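Parts tray layout (small motor assembly)

From the Clulten Bench Work Wiki. Stub expanded in February, still needs sources for the history bit.

A parts tray layout is the arrangement of open trays on a workbench before and during the assembly of small electrical goods. Usually motors, driver boards, wire. Also called a kit layout, a set-out or (mostly in older Brilley workshop notes) a "spread". The term covers both the trays themselves and the rule for what goes where. It does not cover drawer cabinets or bagged kits, see Storage.

Basic form

Four outer trays and one centre tray. The outer trays hold parts by type, one type per tray. The centre tray is the work area and stays clear of stock. Parts move in toward the centre, finished pieces go out to whichever outer tray has been set aside for them, or to a separate rack.

Trays are shallow and open so that a part can be picked up from any side. Deep bins are avoided, leads catch on the walls and small motors end up at the bottom under everything else. Colour is a matter of local habit. Yellow is common for the outer trays as dark wire and red or green boards show up well against it. The centre tray is often stainless, wipes down easily and has a lip to stop screws rolling off. 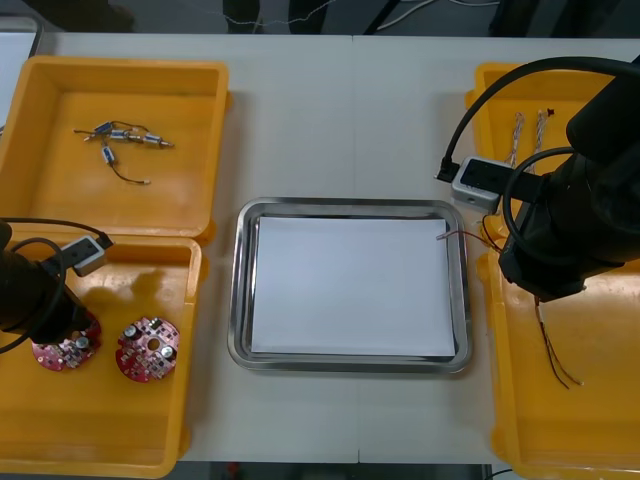
Four-tray layout with steel centre tray. Motors upper left, round red boards lower left, twisted wire bundles upper right.

Centre tray

Normally lined. A plain sheet of white paper is the usual liner, cheap and replaced when it gets dirty. It cuts the glare off the metal and makes it easier to find a dropped washer or a wire offcut. Some shops use a rubber mat instead. Seren Gittins, in the Plundale bench handbook, recommends paper for sorting and a mat for anything involving a soldering iron, and most pages on this wiki follow that.

The liner should be smaller than the tray floor, leaving a bit of metal showing all the way round. A sheet that rides up the sides will tip parts into the corners.

Motors

Small cylindrical motors are stored with their leads attached. They tangle. The accepted practise is to lay the motors at one end of the tray with the leads running toward the other, so the connector ends can be found first. Pick up by the can, never by the lead. Shafts should not rest against the tray wall.

Labelled motors go label up where possible. In a mixed batch the label colour is the quickest check that a stray hasn't got in, though the part number should be read before fitting.
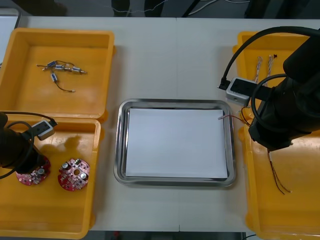 Motor tray and board tray on the left side of the table. Motor leads run down toward a small pale connector.

Boards

Boards sit flat, component side up, not stacked. Round and odd-shaped boards are given more room than rectangular ones because they can't be squared up against an edge and tend to slide over each other. Tall parts such as capacitors are the first thing to get bent when one board is dragged across another. A board with a centre hole should not be lifted by it.

Static precautions vary. The Srisuk method calls for a grounded strap and a conductive tray at all times. The Brilley notes only ask for a strap, and bare plastic trays are still widely used by hobbyists. Neither side seems likely to budge (see Talk).

Wire

Cut lengths are twisted into pairs or small bundles and placed in their own tray. Typical bench stock is cut to 220 mm and tied in lots of 18. Loose single wires are kept out of the board tray, where they find their way under components and screw terminals.

Checking before work

Trays are checked from above, then each tray up close. The close check is mainly for the board tray. Things looked for:

Terminal screws. Heads undamaged, slots clean, all turned out far enough to accept a wire. Screw terminals are often supplied closed.

Printed markings. The label beside the terminal block should be readable, eg. MOTOR, and should match the wiring sheet. Orientation is taken from the printing and not from the shape of the board.

Chips. Sitting flat, no lifted legs.

Tray floor. Scuffs and fine scratches in the plastic are normal wear and no reason to bin a tray. Cracks are.
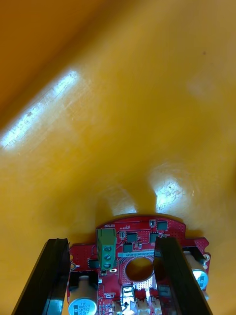
Variations

Two-tray layout. One stock tray, one work tray. Suits repairs, where only a single motor and board are out at once.

Mirrored layout. Left-handed version of the standard four, motors on the right. Clulten evening classes set out 2 benches this way.

Rail layout. Trays clipped to a rail along the back of the bench. Saves room but the far trays are a stretch, and its hard to see into them sitting down.

See also

Kitting
Screw terminal
Lead dressing
Bench liners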